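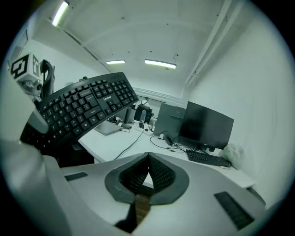
Workshop Tips > Club Nights

Keyboards, cables and the patience of teenagers

Our robotics club at Pravley has been teaching a pair of grippers to tidy a desk since the autumn, and I have picked up more about looking after a desk in that time than in all my years of owning one. Ourania Christodoulou, who sits next to me on club nights, said I ought to write some of it down, so here goes (bring a cup of tea, I do go on a bit).

Lift a full-size keyboard from one end and let it tilt. We spent weeks trying to keep it dead level, and it's much happier on a steep slant, whether it's a gripper holding it or you. While it's up, give the back a gentle pat and run a soft, dry paintbrush between the rows. Don't forget the number pad, where the biscuit crumbs go!

Cables next. A loose one hanging over the front of a desk will catch a sleeve or a gripper sooner or later, so loop it back and hold it with a strip of old hook-and-loop tape. I cut mine from a worn-out wrist support. Under the monitors, sort out one cable at a time and put a paper label on each end before you start on the next.

Mesh finger pads like a wipe with a barely damp cloth, and then leave them alone until they're properly dry. Marina Vlachopoulos dabs hers with a bit of masking tape first to pick up the fluff, and I've come round to her way of doing it.

Keep drinks at the far end, lids on, please. And if you use printed marker cubes, wipe them with something dry, as a smudge across the squares cost us most of an evening before the Falach heat.

We have 16 practice runs left before the March round. If anyone has a spare keyboard with sticky keys, we'd love it for the beginners' table.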